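Wikudholm 香草园项目进展报告（七月）

致：Amber Hulme 女士
报告人：Tomoyo Shibata
抄送：Hilde Wuyts，Bart Declercq

Amber 您好：

按照资助协议，我应当在七月提交第二份进展报告。第一份报告主要讲土地和围栏，这一份主要讲种植、课程和修剪方面的事情。中文不是我的母语，报告写完以后请同事看过一遍，如果还有不清楚的句子，请您直接写信问我，我会重新说明。

一、总体情况

春天计划的工作大部分已经完成。迷迭香、百里香和鼠尾草都已经定植，薄荷区比计划晚了三个星期，原因是隔根板到货很迟。课程方面，四次春季工作坊全部举行了，报名人数比我们预想的多。没有完成的是堆肥区的排水，还有老果树旁边的那条小路，这两件事在后面分别说明。

二、土壤和苗床

冬天我们取土送检，结果显示南边的地块偏黏，pH 值比较高。对迷迭香和鼠尾草来说，偏碱性问题不大，但是黏土在冬天积水，根容易烂。Bart Declercq 建议做高畦，我们接受了他的意见。现在南边的四条苗床都抬高了，里面混了粗砂和碎石。我本来担心夏天会干得太快，所以在每条苗床的一头留了一小段不加砂的地方，种同样的植物，用来比较。到现在为止，不加砂的那一段长得更绿，但是枝条软一些。要过一个冬天才能下结论。

北边的地块接近围墙，下午以后没有直射光。这里种了细香葱、欧芹和柠檬香蜂草。欧芹的第一次播种失败了，出苗很少，也很不整齐。我认为是播种太早，土温不够。第二次播种之前把种子泡了一夜，出苗好得多，六月底已经开始采收外层的叶子。

围墙是1943年建的，有一段砖缝已经松了。这件事和种植没有直接关系，但是墙边的苗床离它很近，我们暂时把人行的路线向外移了。修墙的费用不在本项目的预算里，业主已经知道情况，秋天会请人来看。

三、植物的损失和补种

定植时一共有200棵香草苗，由 Tanville 苗圃提供。五月的一次晚霜对罗勒影响最大，露地的罗勒全部损失了，覆盖了无纺布的保留下来一部分。我承认这里有我的责任，那几天白天很暖和，我提前把覆盖物收了起来。以后我们会按照夜间最低温度来决定，不再凭感觉。

补种的罗勒在六月初种下去，长势正常。鼠尾草上出现了叶蝉，叶面有白色的小点，我们没有用药，只是早上用水冲叶子背面，并且剪掉受害重的枝条。薄荷有锈病，是在容器里的那几盆，已经整盆剪到地面，剪下来的枝叶装袋处理，没有放进堆肥。

四、浇水

滴灌由 Koster 公司安装，四月开始使用。系统本身工作稳定，只是过滤器要经常清洗，因为我们用的是收集的雨水，里面有细叶和藻类。Emmett Haddad 做了一张清洗记录表，挂在工具房的门后面，谁清洗谁签名。

迷迭香和百里香种下去的前六个星期每隔几天浇一次，现在基本上停止浇水，只有连续高温时才打开阀门。这一点在课程中也反复提到过，很多参加者在家里把迷迭香养死，是浇水太勤。罗勒和欧芹的情况相反，一干就抽薹或者发黄，所以它们在单独的管路上。

雨水桶在六月中旬见底过一次。我想请求在下一年度的预算里增加一个桶，具体的报价随后寄给您。

五、工作坊

春季的四次课分别是：播种和分苗、扦插、修剪、厨房里的香草。每次课两个小时，前半段讲解，后半段动手。参加者可以把自己做的扦插苗或者盆栽带回去。

扦插课的效果最好。我们用的是当年生的半木质化枝条，去掉下部叶子，插在一半珍珠岩一半泥炭替代基质的混合物里。Hilde Wuyts 负责示范，她讲得慢，会等每个人都做完一步再做下一步。有几位参加者后来写信说苗已经生根，也有人说全部发黑了，我们回信询问以后，知道是套了塑料袋又放在窗台的太阳下。这个提醒现在已经写进讲义里。

修剪课遇到的问题是工具不够。剪刀要轮流使用，等待时间太长，后面的人没有足够的时间练习。我们已经用小额采购的钱补了几把。另外，讲义里关于鼠尾草的那一段写得不准确，原文说可以剪到老枝，这会误导初学者。现在改为：春天新芽出来以后再剪，留下有绿叶的部分，不要剪到完全没有叶子的老木头上。

厨房里的香草这一次课，内容是干燥、冷冻和浸油。浸油的部分我们后来缩短了，新鲜的香草和大蒜泡在油里，如果在室温下保存，有肉毒杆菌的风险，两个小时里很难讲透。现在只教当天做当天用的做法，以及干燥以后保存的方法。
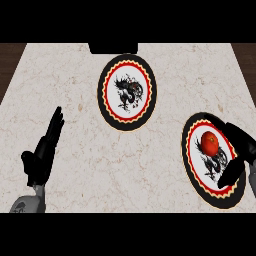 图1：浅色大理石纹台面（电脑渲染图）

秋季的课程安排如下：九月讲采种和秋播，十月讲多年生香草的分株和过冬，十一月讲室内窗台种植。是否增加一次面向儿童的课，我们内部还没有一致的意见。Hilde 认为可以，我觉得应当先找到第二位老师，否则动手的环节照顾不过来。

六、讲义和植物标签

讲义第一版印了100本，现在已经用完，有些参加者给家人也要了一本。第二版除了上面提到的修改以外，还加了一页按月份的工作表。排版由 Clornis 工作室负责，文字已经交给他们，预计八月底可以看到校样。

植物标签是一件小事，但是花的时间比较多。第一批标签的字在太阳下褪色很快，五月种下去，六月就看不清了。现在改用铅笔写在锌片上，看起来不漂亮，可是雨淋以后仍然能读。标签上写学名、通用名和定植的月份。以后如果有余款，再考虑做刻字的。

七、尚未完成的工作

堆肥区的排水：原来计划在六月挖一条浅沟，把雨水引到果树那边。开挖以后发现下面有旧的陶管，不知道还通不通，所以停了下来。Bart 会在八月用水试一次，如果旧管可以用，就不必再挖，费用也会比预算低。

果树旁边的小路：这条路要给轮椅使用，所以宽度和坡度都有要求。现在的碎木屑路面下雨以后太软，推轮椅很吃力。我们比较了压实碎石和铺砖两种做法，碎石便宜，但是每年要补。我个人倾向于铺砖，不过这会超出这一项的预算，需要您同意以后才能调整。请您在八月底以前给我一个答复，这样秋天雨季之前还来得及施工。

八、经费

到六月底，种苗、土壤改良和滴灌三项已经全部支付，没有超支。工作坊一项还有剩余，主要是因为春季的场地没有收费。讲义印刷的第二笔款项要等 Clornis 交校样以后再付。明细表和发票扫描件由 Emmett Haddad 单独寄给您，他的编号方法和上一次相同。

有一笔需要说明：无纺布的费用记在了种苗项下，按照协议应该记在材料项下。我们会在下一份报告里更正，总额没有变化。

九、下一阶段

八月到十月的主要工作是迷迭香的夏末扦插、南边苗床的除草和覆盖、百里香花后修剪，以及上面说的排水和小路。百里香今年开花比较晚，我们等蜜蜂基本上不来了再剪，最迟不超过八月底，这样新枝在霜冻之前有时间长硬。

您在上次来信中问到能不能参观。可以，九月上午比较合适，下午一般有课。请提前一个星期通知我或者 Hilde。

此致
敬礼

Tomoyo Shibata
Wikudholm 香草园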